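**Server board, single pull, Detley warehouse**

Stock no. 761. Used green server motherboard, sold as a board with the processor in its socket. The metal retention bracket and both wire levers are in place, and so is the coin cell. Fit a fresh cell before you rely on the clock.

- Silkscreen: AL3610, VSTBY
- Memory: long black DIMM slots, modules not included
- Price: $146, GST included
- Postage: $10 flat, or free pickup from Detley after 2 pm

Please check your chassis mounting holes against the board before ordering. Change-of-mind returns aren't accepted once the anti-static bag is opened.

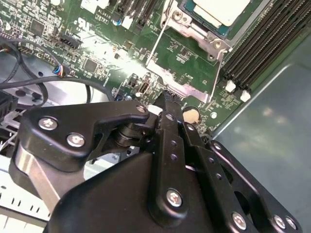 *Judska | Used parts desk, Urnwood Computer Recyclers*

Coin cell in its holder just below the socket bracket, memory slots to the right against the grey chassis wall.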